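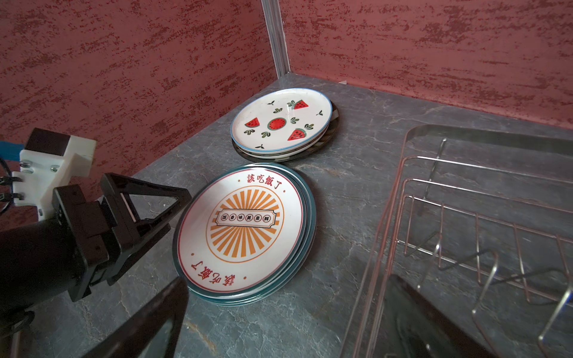
Safe Working Rules for a Plate-Handling Arm: Project Report
Course project, June 2019

1. Purpose

Our group was asked to write a set of working rules for the teaching kitchen cell in the Zirkari lab and then test whether other students could follow them. The task in the cell is moving ceramic plates from stacks on a counter to a wire dish rack. The lab already had a general safety sheet, but it said nothing about breakable objects or about people reaching in to reset the plates.

2. Rules we wrote

The arm is stopped, and the stop is confirmed on the screen, before anyone reaches over the counter.
Only 2 people may be inside the floor line during a run. One of them holds the stop button and does nothing else.
Cables at the wrist are checked by hand before the first run of each session.
A chipped plate is taken out and written in the log, even if the chip is small.
Gripping force is changed only between runs, and the new value goes in the log.

3. Testing

We logged 264 runs. For the first 109 the operators had only the general sheet. After that they used ours. The rule missed most often was the cable check, usually by the second group of the day, who assumed the first group had done it. We moved the check to the start of the log page, with a box for initials.

The stop button rule caused complaints. Operators wanted to type notes while holding it. We kept the rule and gave the notes to the second person.

4. Limits

All testing was done with dry plates and one gripper. Glasses and bowls were not tried, so the force rule may need more detail for them. The Muvumham lab has asked for a copy of the rules and will try them on its own cell in August.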